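Des tableaux blancs pour dessiner à l'atelier Ratska

Ça y est, l'atelier Ratska rouvre le 18 janvier à Danville, et cette fois on y dessine au feutre sur tableau blanc ! Les 15 places de la première séance sont parties en une matinée, quel plaisir. Au programme : des courbes, des boucles, de grands traits rouges, et un coup de chiffon avant de recommencer. Petits et grands sont les bienvenus.

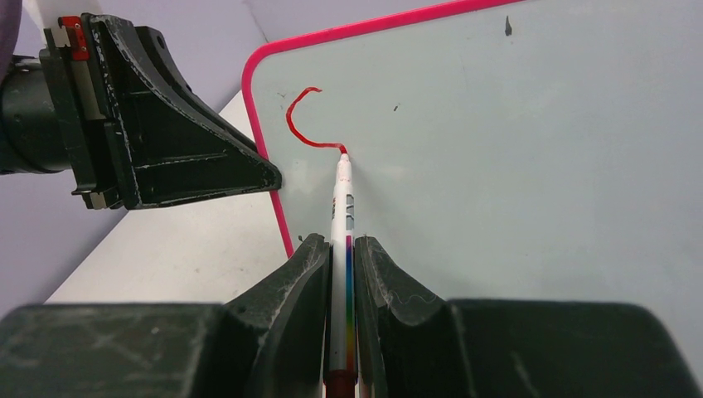 Une deuxième séance suivra en mars, salle Arrieta, avec deux fois plus de places.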